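Notebook, soft goods bench
February 1, 2024

Carrying on from the cuff business. Cloth is still the 400 gram charcoal knit from Fontana, roll 2591, the one that arrived with a handwritten label saying "black?" and which we have all been calling charcoal as a compromise. Miyuki says it is black in the corridor and grey by the window. The order form has one box for colour and I have written "dark".

Main question for today was the same as last time: why does the cuff roll. On the cutting table it lies flat and looks respectable. Put any weight of cloth above it and it turns itself up into a fat ridge, like a sweatshirt that has been pushed up to do the dishes. I turned one down by hand and went to fill the kettle. Rolled again when I got back.
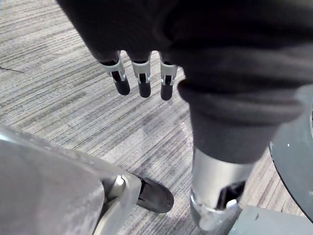

Han-gyeol thinks the rib is too narrow for the body cloth, so the body wins every argument. His proposal is to go up a size in the rib and lose 18 mm from the sleeve length to pay for it. I think the seam allowance is the culprit. It's four layers thick at the join and none of them want to bend the same way. We have agreed to try his first, mainly as he had already cut it.

Notes on the sleeve proper:

The taper is fine. Leave the taper alone. Abelardo, this means you.

Folds bunch above the cuff whenever the sleeve is longer than what's in it. Obvious when written down, took most of the morning. A shorter sleeve bunches less but then rides up, and Marina hates a sleeve that rides up more than she hates anything else in the building, including the lift.

Weight of the cloth is lovely when it hangs and a nuisance when it doesn't. It drags down off whatever it's laid over and takes its neighbours with it. Pins go through eventually. Use the long ones in the Hamari tin. The short ones vanish into the knit and are found later by somebody's thumb (mine, twice).

Sample 451 went through the wash at 30 and came out the same length and slightly wider, so it is now the shape of a person who has given up. Dried flat over a chair back, which I know is not flat. Tiziana pointed out that the wash instructions on the Kudomby sheet say to turn it inside out first. They do say that. They say it on the second page.

Lint. The cut edges shed a fine dark fluff that gets everywhere, and the carpet in here is the worst possible carpet for finding it. All those thin stripes, light grey, mid grey, darker grey, and then you are on your knees trying to decide whether you've found a thread or a bit of pattern. I swept a good while at one mark before accepting that it was woven in. Whoever chose it for the room wanted something that wouldn't show dirt, and got their wish. Dropped needles are the same problem with more at stake. Magnet goes over the floor before anyone takes their shoes off. I'd like this to be a rule and have written it on the door, where it joins the other rules.

Tried the sleeve again after lunch with the second rib, looser stitch, no topstitching.
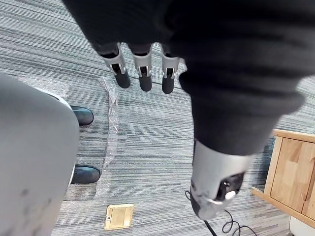 Looser stitch is better, I'll admit. The edge relaxes and the folds above it go softer and deeper, less like a concertina. Han-gyeol was decent about being half right. The other half is that it now looks like a sleeve somebody has owned for ten years, and Ostix asked for "crisp". We have the email. I have read it several times hoping it said something else. You can't have crisp out of this cloth unless you put it in a frame.

Options, in the order I'd do them:

1. Grade the seam allowance, trim two of the four layers right back, keep the looser stitch.
2. Single-layer rib with a bound edge. Ugly inside. Marina would look inside.
3. Ask Fontana for the lighter version of the same knit. They will say May, as they did last time.
4. Tell Ostix that a rolled cuff is a feature. Abelardo has volunteered to write this and is being discouraged.

Starting with 1. Need more of the dark thread, the good spool is down to the cardboard and the other one is navy, which shows. Also need the seam roller back from whoever has it. It has TR scratched on the handle, Tiziana says it isn't hers.

Left to do before packing up: label 451 as washed, press the second rib from the wrong side, cut two more cuffs on the straight grain. The offcuts bag is full again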